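January 2, 2018

Runia, a maker of small home heaters, is offering free replacement cords on one of its portable models after buyers reported that the plug end ran hotter than it should. The offer covers 3546 units of the Paler, an oil-filled radiator sold through hardware stores and the company's own website since September.

Owners are asked to stop using the heater until the new cord is fitted. The radiator itself is not part of the notice, and Runia says the thermostat and the tip-over switch work as designed.

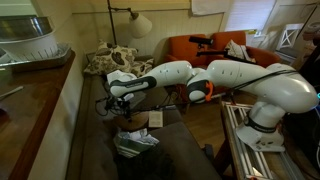
**How do I know if my heater is one of them?**

Look at the label on the underside. Units in the notice have a batch number that starts with 803. All other batches came with a different cord.

The company had received 70 complaints by the end of last week. Most were about a warm or discolored plug, and a few buyers said the heater shut off after an hour or two on the high setting. Runia has no reports of fire or injury.

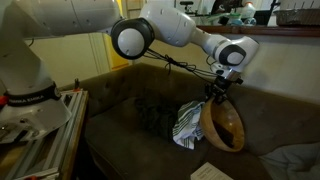 *Runia's notice applies to the Paler oil-filled radiator only.*

Bezawit Gebru, who handles product support at Runia, said the cords came from a second supplier brought in to meet fall orders. "The wire is fine, but the plug was not molded tightly enough around the pins," she said. Cords from that supplier are no longer used.

Over 400 owners have already asked for the part. Orders placed this week should ship by Friday – later for addresses outside the lower 48 states.

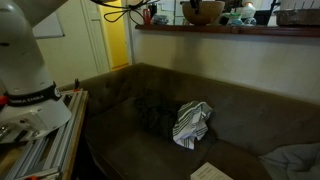

## Getting the new cord

Owners can fill out the form on the Runia website or ask at the store where they bought the heater. A receipt is not needed, but the batch number is. The cord connects at the back of the unit with two screws, and a printed instruction sheet comes with it.

Endale, a regional hardware chain, will fit the cord at the service counter at no charge.

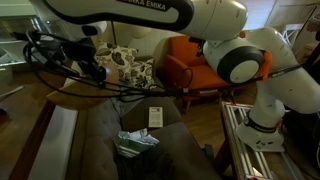 The chain has also pulled the remaining Paler units from its shelves and expects to have them back on sale later this winter. Bohdana Yurchenko, a buyer for Endale, said customers who would prefer a refund can have one. Old cords should be cut in half and thrown away – they do not need to be mailed back.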